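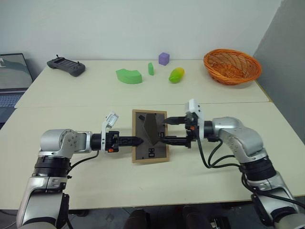
The Rotero on trial, two arms and one small frame.

The Month of the Rotero

I took the Rotero on trial in April, when the shop in Hirnby was losing money and I was losing my temper. The deal was 375 pounds for the month, both arms included, and if I didn't like it Mastetti would come and fetch it and we'd say no more. I'd been framing pictures for 20 years by then. I had a bad thumb and a drawer full of orders, and the nice woman on the phone said the word "thumb" back to me so kindly that I gave her my card number.

Kamol Khamphan came with it. He set the thing up in the back while I served a man who wanted a jigsaw framed (they always want it that day, and they've never glued it). By the time I got through, the arms were up and moving, very slowly, like two people trying to pass a baby over a fence.

"What do you want it to do first?" he asked.

I gave it a small frame with a pale wood edge, nothing precious. The left hand took one side and the right hand took the other and up it came between them, leaning a bit. I held my breath! I've dropped more frames than I'd ever tell a customer, and I stood there with my own hands out underneath like a fool.

"It won't let go," Kamol said.

"Everything lets go," I said, which was the sort of thing I was saying that spring.

He was with me for the first 4 days. He ate his lunch on the back step and he never once touched the radio. On the second day he asked who Sangkhawat was, the name being over the door, and I told him it was my husband's family name and that my husband had started the shop, and that he'd gone back to look after his mother two winters ago and had been meaning to come home ever since. Kamol nodded and went back to his laptop. I was grateful. People in Hirnby tilt their heads at me.

Now, you'll want to know if the thing was any good. I wanted to know myself, and I kept notes for Mastetti because they'd sent me a form. It was slow. I could turn a frame over in the time it takes to sneeze, and the Rotero went at it as if it were defusing something. The cables wandered about all over the table and I was forever lifting them with a ruler. But the grip was lovely, I'll give it that, firm and even on both sides, and at 10 at night when my thumb was throbbing it was still holding things exactly as it had that morning. I wrote on the form: "Patient." There was a box for further comments and I wrote "Very patient" in that.

After Kamol left I began talking to it. I know. You try a month in a back room with something that has two hands and doesn't interrupt. I told it about the rent. I told it which customers paid late. One evening I took down the photograph of my husband on the ferry, the one whose backing had been slipping for ages because you can't hold that frame and mend it too, not with a thumb like mine, and I stood with it for quite a while before I passed it over.

Up it went. Left hand, right hand. I fixed the backing while it held him steady, and then I didn't press the button to take him back. I made a cup of tea instead and sat down across from the pair of them.

The phone rang in the shop. I nearly left it.

"It's me," he said. The line was terrible. "What are you doing?"

"Working," I said. "I've got help in."

"Who?"

I looked through the doorway. The arms hadn't moved at all.

"Nobody you know," I said. "When are you coming home?"

He started on about his mother's knees, and the roof, and the price of the flight, and I let him go all the way through it. Then I asked him again. It was a long time since I'd asked him anything twice.

In the morning I filled in the last page of the form, the one where you say whether you'd like to keep it on. I ticked yes to one more month, and went to open up.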